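11/07/2026

Third pass over the handover data. The Galbraith policy still conditions on the last commanded grip width, and I now think that is where most of the regrasp error comes from. Replaced the commanded width with the measured finger joint angles and retrained overnight on the Karnness set, 739 demonstrations, same seed, 2000 steps of warmup as before. Loss curve is flatter at the end. That tells me very little.

Test task unchanged: one cup, one hand gives, the other takes. The giving hand holds the cup upright and the receiving hand opens facing it before any contact. I score the pose at that point separately from the transfer itself — a bad approach and a bad release look the same in the final success number, and in June I lost a lot of time to that.
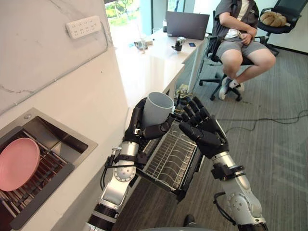

Baoshan Fang: the split score is fine, but if you only pass the measured angles you lose the intent signal. A hand that is stalled on the cup and a hand that has finished closing will read the same.

Fair. The two cases do overlap in the logs. I could pass both channels and let the network sort it out, or pass the difference between commanded and measured. I prefer the difference, as it stays near zero in free motion and only grows on contact. Plarden did it that way on the older arm, with motor current added. I will leave current out for now; the filter delay on ours is not well characterized.

Also separated out the single-hand carry segments. These have no second contact, so any drift in cup tilt has to come from the holding hand or the wrist.

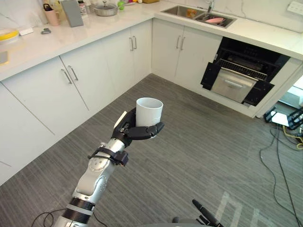

There are 146 carry segments after trimming. I will fit tilt against finger angle on those first, then freeze that part and go back to the handover. If the fit is poor the Lalletti calibration gets redone before anything else.

To do: difference channel, rerun with 3 seeds, ask Baoshan for the stall labels.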